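Council's bathroom bench trial draws shrugs in Dinden

3 comments
12 shares

Last updated December 3, 2024

A program that promises tidier bathrooms for Dinden renters has finished its first month with a glowing report from the company that runs it and a fair bit of doubt from the people who live with the results.

The Clear Bench program, run by home organising firm Skarkomik under a contract with Dinden council, sent advisers into 87 rental units in November. Tenants were given a half-hour visit, a printed checklist and a follow-up call. The checklist tells them to keep the counter beside the basin clear apart from what gets used every day, to wipe the taps after brushing teeth, and to throw out used tissues straight away.

Skarkomik says 43 households have "transformed their morning routine". Its report doesn't say what a transformed routine looks like, or who decided.

"I was told my soap dish was a problem," said Vasanthi Siddiqui, who rents a one-bedroom unit on Pudov Street. "I've had that soap dish for years. The problem is that there's no cupboard at eye level and one drawer that sticks. They had nothing to say about the drawer."

The visits cost the council $757 each, a figure that raised eyebrows when it appeared in last month's meeting papers. A basic mirrored cabinet, fitted, would come in well under that.

Most of the bathrooms on the list have the same set-up: a white one-piece vanity top with an oval basin moulded in, a chrome tap with a handle on either side, and a cabinet underneath. Whatever doesn't fit in the cabinet ends up along the back, where a jar, a small box and a seashell-shaped object are enough to make wiping down a nuisance.

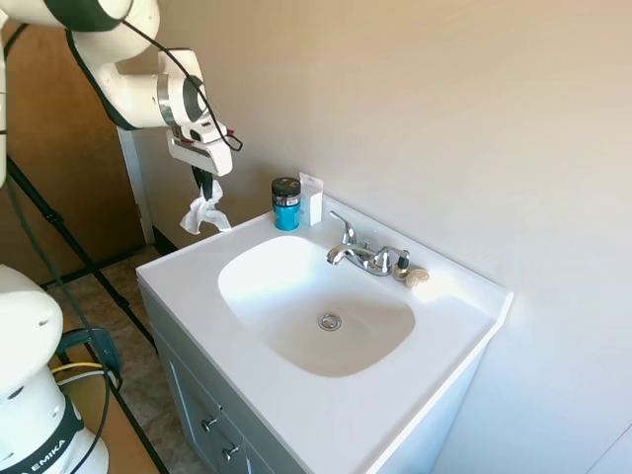 So what are tenants supposed to do with the things they use every day?

Keep them in one small tray or cup that can be lifted off in one go when the counter is wiped, according to the checklist, and put everything else in the cabinet.

It is sensible enough advice, and most people could have come up with it on their own. The checklist runs to several pages beyond that, including a section on "bench mindfulness" that two tenants separately described as padding.

Tassanee Sangkhawat, who manages the program for Skarkomik, defended the visits and said small habits were easier to change than fittings.

"A clear counter takes less than a minute to wipe," she said. "A crowded one gets skipped, and after a few weeks you're scrubbing. We think the numbers speak for themselves."

Asked for the numbers, Ms Sangkhawat said they were drawn from the follow-up calls, in which tenants rated their own bathrooms. No second visits were made. The colour-coded scoring sheet used on the calls has not been released.

Property agency Gunnlaugsson, which looks after many of the units, said it supported the program and had no plans to add storage.

Council staff will recommend whether to extend the contract early in the new year. Ms Siddiqui said she had kept the soap dish and was still waiting for someone to look at the drawer.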